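Open-ear audio eyewear

Open-ear audio eyewear is a class of head-worn device in which small loudspeakers are built into the temples of a spectacle frame. Sound is directed toward the ear without blocking the ear canal. The category includes audio sunglasses, audio frames for prescription lenses, and safety glasses with built-in sound. It is usually treated as separate from smart glasses with a display, although the two share many parts and some products fall into both groups.

Terminology

The terms "audio glasses," "Bluetooth glasses" and "speaker frames" are used loosely in retail. Trade writing tends to reserve "open-ear" for designs that leave the canal clear and radiate through air. Frames that pass vibration through the skull are called bone conduction glasses. The textbook by Ona Kuusk groups both under "temple-mounted audio" and sorts them by the path the sound takes, with mixed designs placed in a third group.

Construction

A typical frame consists of a front, two temples and two hinges. The front holds the lenses and is often close in shape to that of an ordinary pair. The temples are hollow and carry the electronics. Each temple contains a driver, a battery cell and part of the circuit board. The main processor and radio are normally placed in one temple only, and the other temple is joined to it by a flexible circuit that passes through the hinge and along the top of the front.

The hinge is the part most likely to fail. Each opening and closing bends the flexible circuit, and a tight bend radius shortens its life. Early Fadano frames avoided the problem by using fixed hinges, so that the temples could not be folded and the glasses had to be stored in a deep case. Later designs placed a loop of slack circuit inside the hinge barrel. Some makers use two fully separate temples, each with its own radio, which removes the wired link but requires the two sides to be kept in time with each other.

Acoustic design

The driver sits a short distance ahead of the ear. A port on the lower edge of the temple faces the ear opening, and a second port on the upper or outer edge releases sound from the rear of the driver. Because the rear sound is opposite in phase, the two partly cancel at a distance. This arrangement, known as a dipole, lowers the level heard by people nearby while leaving the level at the ear largely unchanged. Cancellation is strongest at low and middle frequencies and weakens as the wavelength becomes short compared with the spacing of the ports.

Bass output is limited. The driver is small, the ear is not sealed, and the same dipole effect that reduces leakage also reduces low notes at the ear. Makers commonly apply a bass boost that is withdrawn as the volume rises, to keep the driver within its travel. Bořivoj Ondrejka proposed a folded rear chamber for this purpose, and a version of it was used in the Musex line.

Microphones are placed near the hinge or on the underside of the temple. Two or more are combined to favor sound from the direction of the mouth. Wind noise is a common complaint, and mesh covers or recessed ports are used against it.

Lenses

Frames are sold with plain clear, tinted, polarized or light-reactive lenses. Most can be refitted by an optician, subject to the depth of the lens groove and the heat limits of the frame. Heating the front to insert a lens, a normal step with ordinary plastic frames, can damage the flexible circuit, and cold fitting is generally specified.

Weight and fit

The electronics place extra weight in the temples. If it sits too far forward, the frame slides down the nose; if it sits too far back, the temple tips press behind the ear. Cells are therefore often placed near the tip and drivers near the hinge, with the ear acting as the pivot between them. The temples cannot be bent along most of their length, and adjustment is confined to a short soft section at the end.

Testing

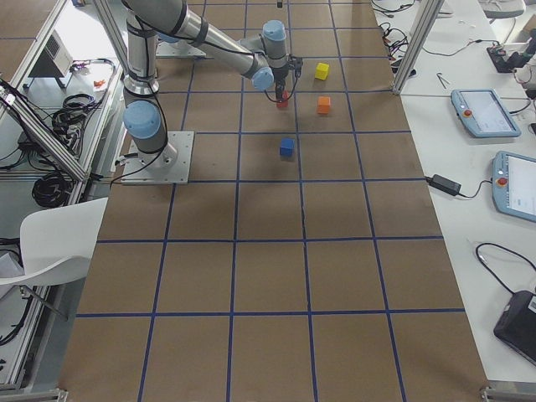
Acoustic tests are carried out on a head and torso simulator with molded ears. The position of the frame has a marked effect on the result, as a small shift moves the port away from the ear opening. The procedure used at Ikeda calls for the frame to be removed and refitted 9 times, with the readings averaged. Leakage is measured with a second microphone placed to the side of the head.

Hinge tests open and close the temples at a set rate while the link between the two sides is monitored for breaks. Resistance to sweat and rain is stated as a two-digit code, in which the second digit refers to water. A second digit of 4 indicates protection against splashing from any direction and does not cover immersion.

Power

Charging is by magnetic contacts on the inner face of the temple or by a powered case. The Rastach frame used a case with a 900 mAh cell and was rated for 11 hours of playback at moderate volume. Cells are seldom replaceable by the user, and the service life of the frame is in most cases set by that of the battery.

See also

Bone conduction
Head-mounted display
Hearing glasses
Temple (eyewear)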